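De : Chih-ming Fu
À : liste aménagement
Objet : Re: [amenagement] Le bureau blanc, proposition de rangement
Heure : 22 h 40

Bonsoir à toutes et à tous,

Je réponds dans le corps du message, comme d'habitude, et je coupe ce qui ne me pose pas de question.

Calline a écrit :
> Après lecture de la méthode Albers, je propose qu'on vide
> entièrement le bureau blanc et qu'on n'y remette que ce qui sert.
> Une lampe, un livre, des fleurs, et le reste au tiroir ou dehors.
> Une surface dégagée change la façon dont on travaille dans une
> pièce, l'auteur le montre très bien au chapitre 2.

J'ai lu le chapitre 2. L'auteur affirme beaucoup et montre assez peu. Mais passons, regardons plutôt le meuble dont on parle, contre le mur de briques, avec la lampe à abat-jour blanc, le livre fermé à plat et le vase d'hortensias (enfin, de fleurs qui y ressemblent).
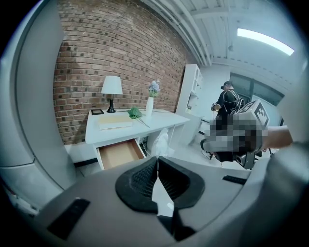
La lampe, le livre, les fleurs : ta liste, Calline, on l'a déjà. Il reste un petit cadre noir couché vers le fond et une branche de feuillage artificiel posée en travers. Si la méthode consiste à retirer un cadre et une branche, je veux bien, mais on n'a pas besoin de 438 pages pour ça. Je relève le cadre ou je le range, ça me prend le temps de traverser la pièce.

La branche, par contre, je ne comprends pas. Couchée comme ça devant le vase, elle mange la place où l'on poserait un cahier. Soit elle va dans le vase avec le reste, soit elle s'en va. Je sais que certains y tiennent, qu'ils le disent sur la liste, on ne va pas y passer le mois d'août.

> Pour le tiroir, je recommande les séparateurs Kerkidel, qui
> permettent de donner une place à chaque chose. Il en faudrait
> deux jeux, à 34 euros le jeu.

Là je suis franchement réservé. Des séparateurs pour quoi mettre dedans ? On achète le contenant, puis on cherche de quoi le remplir, et six mois plus tard il est plein de piles mortes et de trombones. J'aimerais qu'on décide d'abord de ce qui va dans ce tiroir. Si la réponse est « le cadre et deux stylos », le fond en bois clair fera très bien l'affaire tout seul.

Et puis le bureau est à mon avis le coin le moins urgent. Ce qui traîne, ce sont les sacs plastique. Il y en a un tout chiffonné sous le plateau, à côté du tiroir, et personne n'en parle dans la proposition. J'ai cherché le mot « sac » dans ton message, il n'y est pas.

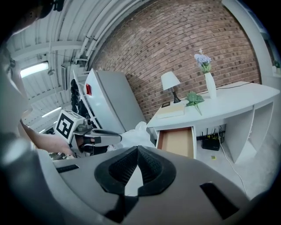

Même remarque pour le côté du grand frigo blanc. L'étagère sombre avec la pile de choses noires et rondes, est-ce que quelqu'un sait ce que c'est et si on s'en sert ? Des rouleaux, des trucs enroulés, je n'en sais rien. Tant qu'on ne peut pas répondre à cette question, discuter de la place du livre au centimètre près me paraît un peu vain. Les petites bricoles en tas, c'est pareil : il faudra bien que quelqu'un les trie à la main, et aucune méthode ne le fera à notre place.

> Enfin, Hekwood propose une visite conseil d'une heure. Je peux
> prendre rendez-vous si tout le monde est d'accord.

Je ne suis pas d'accord, pour ma part. Une heure de conseil pour un bureau, une étagère et un frigo, non. J'ai déjà assisté à une visite de ce genre ailleurs : on nous a recommandé des boîtes assorties, vendues par la même maison, et les boîtes sont toujours dans leur emballage.

Ce que je propose à la place :

Les sacs plastique d'abord, on en garde un qui contient les autres ou on jette tout.
Ensuite la pile noire de l'étagère, que celui ou celle qui la reconnaît se manifeste.
Le bureau en dernier. La lampe et le vase restent où ils sont, je n'ai rien contre, ils sont même plutôt jolis devant la brique.

Si après ça on trouve encore que le tiroir est un problème, je relirai la proposition sur les séparateurs avec plus d'indulgence. Calline, tu peux me garder la référence du modèle, au cas où.

Je suis sur place demain matin, je commence par les sacs.

Chih-ming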